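Menum bin picking, week nine

18/11/2018

The planner now runs end to end without me restarting the node by hand. The fault was a stale transform between the wrist and the tool, published once at start-up and never refreshed. Magdy Slaoui found it in the logs after I had spent two evenings blaming the network switch.

We have 1,538 logged grasp attempts so far, against the 2,000 the Lirkcombe student round asks for. The entry goes in at the start of December.
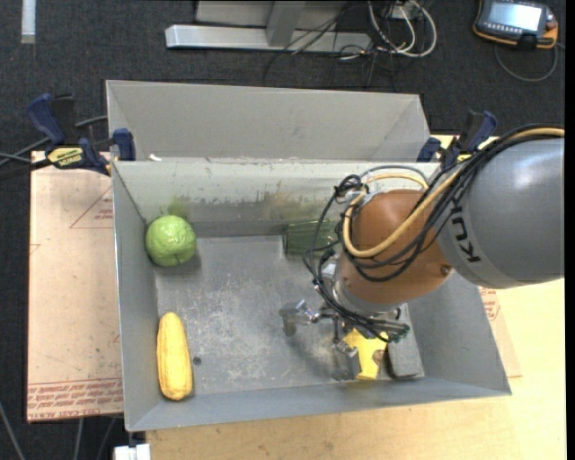
My part of the project is grasp scoring. The first version ranked candidates by surface normals alone, which favoured anything flat and ignored whether the fingers could get there. The new one adds a clearance term for the hand and the bin walls. Items close to a wall are the hard cases: the ear of corn in the near left corner leaves little space on its outer side, and the round green one in the far corner has the same problem. The ribbed cup is awkward for another reason – it is translucent, and the depth data comes back full of holes.

Scoring takes 400 ms per cycle. Shawky wants it halved. I would sooner fix the cup first.

Next job is relabelling 108 attempts that were saved with the wrong object name. The script is in the Virbridge repository, under tools.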